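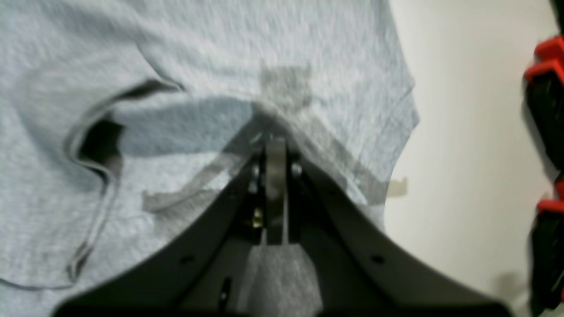
4.2 Shirts with prints

9 min read

Figure 3. Gray t-shirt with a dark-gray print, spread but not smoothed. Note the raised fold on the left side and the gap between the layers of cloth along its inner edge.

Plain shirts gave the coders little trouble. Printed ones did. The sheet we used in the Plalton homes (Section 3.2) has one line per garment: spread, folded, rolled, hung, dropped. Fine for a plain tee. With a print there is a second thing going on — people look at the print while they fold, and they often fold to the print, either so it shows on top or so it is tucked inside. The sheet had no place for that. We added a column in March, after the first 50 sessions were already coded, and went back over the old ones.

The shirt in Figure 3 is a good case of what the coders called "spread, rumpled". The body lies open, soft creases, one fold standing up in a loop-like ridge. The print is faint and partly lost in the wrinkles. A dark blotchy shape near the top of it, then broad diagonal bands going out to both sides. From the creased state alone we would not want to say what the design is, and the coders were told not to try. Instruction on the sheet: "print visible, whole / print visible, broken / not visible". Figure 3 is a "broken".

Why bother. In the Jistthorpe interviews people kept coming back to the same complaint, that a printed shirt put away badly looks worse the next time it comes out than a plain one does. One participant (kitchen table, two baskets, radio on) said she smooths the picture first and only then thinks about the sleeves. Another never smooths at all and folds straight from the spread, "it's a sleep shirt, who sees it." Both get a folded shirt in the end. Time to first fold is very different, and so is the number of touches before it.

4.2.1 Ridges and gaps

A raised ridge like the one in the figure was coded apart from a flat crease. The difference matters for the next move. A flat crease gets wiped away with the side of the hand, mostly without looking. A ridge with a gap behind it tells the folder that two layers have come apart, and the usual answer is to pinch and pull, or to lift the whole side and let it drop again. Dropping was more common than we expected. Jirayu Thaweesak, who coded the Nalholm set alone, split it further into "drop from the hem" and "drop from the shoulder" but we have merged these here, the hem kind was too rare to say anything with.

Coders disagreed most on when a ridge stops being a ridge. Low ones, half settled. We tried a height rule and gave up, knit cotton sags while you are deciding. The rule we kept is the gap: if a dark opening can be seen between the layers, it is a ridge, otherwise a crease. Figure 3 passes easily. Agreement improved after that change, though not for sweatshirts, which are stiff and hold open at the neck no matter what.

4.2.2 Color of print against cloth

Dark gray on light gray is a low contrast pair. Also very common in our sample, more so than the bright prints we had planned around. Heather knits make it harder again, the speckle in the yarn breaks up the edges of the design, and shaded dips in the cloth can pass for part of the print. Coders were asked to mark "unsure" when they could not tell shading from ink. Of 336 printed garments coded, over 30 got that mark, nearly all of them gray on gray. We kept these in the totals for folding time and left them out of anything to do with fold-to-print.

This leaves a bias we can't remove. The people who fold to the print probably do it less when the print is hard to see, and those are the shirts we dropped. So the fold-to-print share in Table 2 should be read as the share for clear prints only. The Somboon households own mostly clear prints — school events, sports clubs — and we suspect thier higher figure comes from that and not from any habit of the household. We did not have the sessions to check it.

4.2.3 Inside-out shirts

Short note. A printed shirt lying inside out was coded "not visible" even where the back of the print shows through as a faint stiff patch. Some folders turn the shirt first, some never. Turning was timed seperately and is not counted in time to first fold. See Section 4.4 for the turned garments, including socks.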